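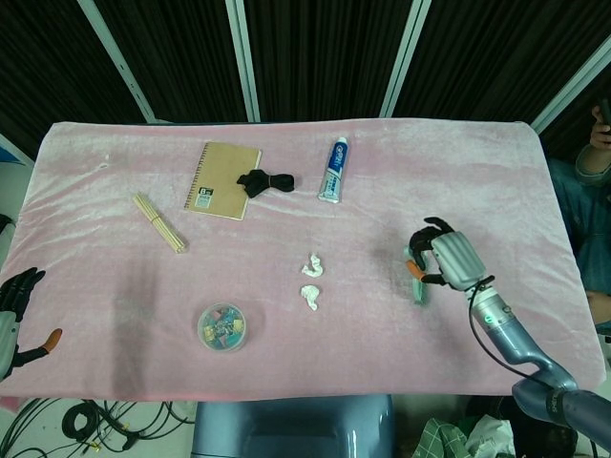

Ticket: Grasp success drops on cloth-covered table, right hand
Project: Anbridge tabletop clearing study
Site: Cenville lab, bay 2
Opened by: Peninah Okoth
Assigned to: Musyoka Rotich
Status: Resolved, one follow-up open

Summary

The clearing policy trained on the bare grey table loses most of its grasp success on the pink velvety cloth. The arm reaches the right place in the horizontal plane. The fingers close too high, or they press into the cloth and drag it. Small flat objects are worst. The notebook and the toothpaste tube are mostly fine.

Steps to reproduce

Load the October checkpoint. Put the pink cloth on the table and smooth it by hand, leaving the small creases. Set out the mixed object layout (notebook, tube, stick bundle, tissue, clear round container, small green item). Run the clearing task from the head camera with the right hand active and the left hand parked. Bare table, same layout, is the control.

Expected: success on cloth within a few points of the control.
Observed: 75 per cent on the bare table, 15 per cent on cloth for the small green item.

Log

Okoth, 09:10
First suspicion was lighting. There is a faint darker band across the left half of the cloth. Moved the green item between the dark and light halves. No difference in either direction. Ruling out the shadow band.

Okoth, 09:45
Second suspicion was hand-eye calibration. Ran the standard check with the board on the bare table and it passed. Ran it again with the cloth on and the board on top of the cloth, and it passed again. Calibration is not the cause.

Rotich, 10:20
Please attach the depth maps and not only the colour stream. The colour detections look normal to me. Boxes sit on the objects, including the green one, and the class scores have barely moved.

Okoth, 10:50
Depth maps attached. The table plane is noisy on the cloth. The height of the fitted plane jumps between consecutive frames by up to 4 mm. On the bare table it stays put. The sheen on the creases seems to be part of it, as the worst patches follow them.

Rotich, 11:30
That would do it. The grasp planner takes the contact height from the fitted plane, plus a fixed clearance of 2 mm. If the plane reads high, the fingers close above the item. If it reads low, they go into the pile and pull the cloth. The notebook is large enough to supply its own surface, and the tube stands well above the noise. The green item is translucent as well, so it returns very little depth of its own and the planner falls back on the plane.

E. Mbwambo, 13:05
Has the same thing been checked with the transparent container? It should fail by the same path.

Okoth, 13:40
Checked. The container fails less often than the green item. The colourful contents return usable depth through the wall, so the planner gets a height, though it is the height of the contents and the rim is missed. Logged separately. Tissue is variable and I would not draw anything from it yet.

Rotich, 14:15
Two changes on the test branch:
1. Plane height is now the median over 15 frames, taken before the arm enters the view.
2. The last part of the descent is guarded. The hand stops on fingertip contact and no longer goes to the planned height.
The policy weights are unchanged. Please rerun both conditions with the same seed list.

Okoth, 16:00
Rerun done. Bare table is unchanged at 75 per cent. The green item on cloth is now level with the control. With change 1 alone, most of the missed-high failures go away but the dragging stays. With change 2 alone, the dragging stops but the hand sometimes triggers on a crease and closes early. Both are needed.

C. Mbwambo, 16:25
For the write-up, report the two changes separately as well as together, with the failure type for each trial. Without the split, a reader will take this as a result about the policy, and the policy was never at fault. Also state that one cloth was used.

Magesa, 16:40
Mägi asked whether the fix depends on the fingertip sensors from Fatuteck. Change 2 does. Change 1 can be used on its own with any hand. Added to the notes.

Resolution

Both changes merged. Default clearance kept at 2 mm. The cloth condition has been added to the regression set.

Follow-up

Container rim height, owner Okoth. The stick bundle has not been scored on cloth and should go in the same batch.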